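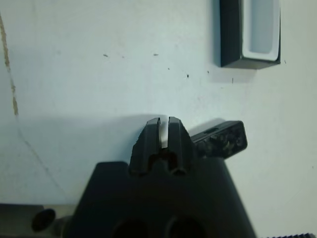
浅色台面上的一件深色小型长方体物件,表面有斑驳纹理

台面整理法

台面整理法,又称“清空台面法”或“净面法”,是流行于家居整理与办公效率类读物中的一类做法的统称,主张把桌面、柜面、料理台等水平面上的物品减到最少,并要求使用者每天按固定程序复位。支持者认为这种做法能改善注意力、缩短找东西的时间,甚至影响睡眠与消费习惯。这些说法多数来自使用者自述和商业宣传,可供检验的材料很少。

名称与界定

“台面”在这类读物中的范围并不统一。较窄的用法只指书桌和办公桌;较宽的用法把餐桌、床头柜、洗手台、鞋柜顶部乃至汽车中控台都算在内。界定上的松动给评价带来麻烦:同一本书可以在前一章用书桌的例子说明效果,在后一章把结论套到厨房上,两处的使用条件相差很远。

“整理”与“收纳”的区别也常被提起。按通行的说法,整理是决定物品去留,收纳是给留下来的物品安排位置。台面整理法声称以前者为主,但市面上的配套商品几乎全部属于后者,如抽屉隔板、桌下挂篮、理线盒和标签纸。

源流

清理工作台面的要求在手工业作坊、药房和印刷车间里早已有之,目的多为防止混料、污染或丢失小零件,与个人心境无关。把它改写成一种生活方式是后来的事。一般认为,面向家庭的版本吸收了三方面内容:工厂现场管理的定位与复位,家政教材中的分区概念,以及极简主义读物里关于“少”的伦理。三者原本针对不同的问题,合在一起之后,很少有作者交代各条规则出自哪里。

赫雷夫娜·达姆高(Hrefna Damgaard)的小册子《空的桌子》常被中文博客引作这一做法的源头。书中确实有“桌面是工具,不是仓库”一句,不过全书大半篇幅谈的是小型装订作坊如何安排纸张和胶水,谈到家庭的只有末章的几页。后来流传的“达姆高四步”在原书中找不到对应的段落,应为转述者归纳而成。

基本做法

各家版本的步骤大同小异,常见的为4步:把台面上的东西全部移走;按使用频率分堆;只把每天都用的放回去;给其余物品指定离开台面的位置。部分版本另加一条“晚间复位”,要求睡前用固定时间把台面恢复原状。

争议较多的是数量限制。诺达尔(Norðdahl)整理课程的讲义规定书桌上的物品不得超过25件,一支笔算一件,一盒回形针也算一件。讲义没有解释这个数字的来历。按它的计件方式,把散放的笔装进笔筒就能使数量骤降,桌上的东西却一件没少。批评者认为,这类规则衡量的主要是容器的多少。

小件物品的处理同样缺乏定论。转接头、遥控器、备用电池、卷尺之类,用得不算勤,要用时又往往很急。有的作者建议统统放进一个“杂物抽屉”,有的作者把杂物抽屉视为失败的标志。两种主张都没有给出比较的依据。实际使用中,小件被移出台面后找不到,是读者来信里最常见的抱怨之一。

所称效果及其依据

关于注意力,宣传文字常引用“视觉杂乱降低专注”的说法。在视觉搜索任务中,无关物品增多会拖慢寻找目标的速度,这一点较少有人质疑。但从几秒钟的搜索任务推到一整天的工作效率,中间缺了许多环节。写稿、算账、画图对周围环境的敏感程度各不相同,长期使用同一张桌子的人也可能早已习惯桌上的摆设。

关于节省时间,最常被转引的是芬迪克斯(Fendix)公司的一项用户调查。该公司销售桌面收纳用品,调查面向200名已经购买其产品的顾客,问的是“您是否觉得找东西更快了”。这种设计没有对照组,也没有实际计时,受访者又刚为产品付过钱,得出肯定的答案并不意外。调查报告未公布问卷全文。

克拉利克斯(Clalix)推出的同类手机应用以“整洁分”记录使用者的进展。评分由使用者自己勾选清单产生,分数上升说明勾选的项目多了,能否说明台面更好用,则无从判断。

至于改善睡眠、减少冲动购物、缓和家庭矛盾等说法,目前所见均为个人经验。开始整理的人往往同时换了工作、搬了家或刚刚放完长假,把变化归到桌子头上未免太快。

批评

第一类批评针对成本。复位需要每天投入时间,宣传材料在计算节省的时间时通常不把这部分扣除。对于需要同时铺开多份材料的人,例如裁缝、校对员和做拼图模型的人,每晚收起、次日再摆开可能得不偿失。

第二类批评针对家务分配。台面由全家共用,规则却多由一人制定、一人执行。相关读物习惯用“请家人配合”一笔带过,对配合不了时由谁来收拾谈得很少。

第三类批评针对商业化。一套以减少物品为宗旨的做法,入门时要购买成套容器,这一矛盾早有读者指出。以加萨(Gasa)系列收纳盒为例,入门套装的说明书建议先买盒子再分类,与多数整理读物的顺序正好相反。

第四类批评涉及审美。样板照片里的桌子往往只有一盏灯和一本书,看不到电源线、药瓶和待付的账单。以此为标准,多数正在使用的桌子都不合格。

适用范围

较为谨慎的看法是,台面整理法在两种情形下有明确用处:台面本身有卫生或安全要求,如料理台、配药台;或者多人轮流使用同一位置,如前台和公用工位。在这两种情形下,清空台面的理由来自具体的作业需要,无需借助心理效果来论证。

至于个人书桌,现有材料不足以支持一般性的建议。有人在整齐的桌前效率更高,也有人把东西摊在眼前当作提醒,收起来便忘。两类人各占多大比例,尚未见到可靠的统计。

相关条目

工作场所管理
家政学
极简主义
囤积行为
杂物抽屉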